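To: falular-build list
Subject: Re: [falular-build] Sim first, or wire the arm first?
Time: 9:40 pm

On the Arnidville side, a member wrote:
> We have the arm bolted down at the Porkville shop and the servos are
> in a box. Is it worth setting up the simulator before we
> wire anything? It sounds like a lot of fuss for 2 fingers.

Yes, yes, do the sim first! I've had the Falular model running on my old desktop at home all week (fan screaming, family very patient) and I'm having more fun with it than with the real parts. Here are three views from the gripper camera, two with something white right over the fingers and one with the jaws open on nothing at all. 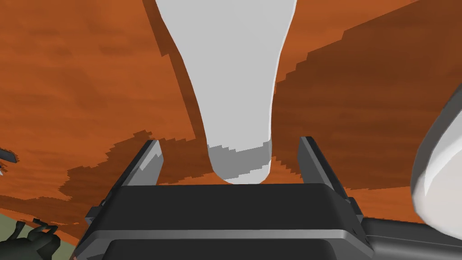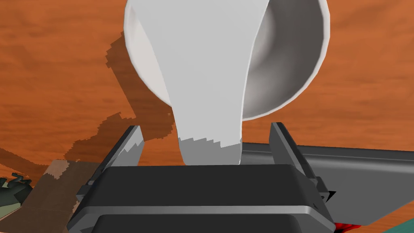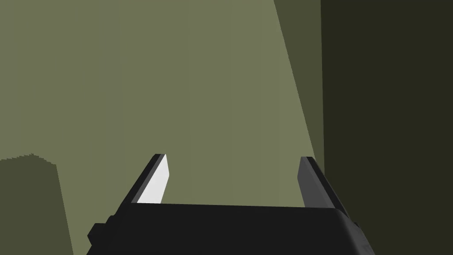

Page last changed: August, 9:52 pm

The blocky shadows come from the shadow map setting. I left it low to save memory, and you can turn it up if your graphics card is better than mine. The plain olive view is the one I keep going back to, as it's the easiest place to see both fingers against the background and check that they line up.

My settings, for anyone who wants to copy them: physics at 300 steps a second, camera at 60, finger force capped at 100 in the config file. The Uddin script reads the same file, so you only type it all in once. Watch out for the joint signs on the left finger, mine were flipped and the thing opened every time I told it to close!

I'll bring the config to the shop on a stick. Does anyone have a spare power supply for the bench?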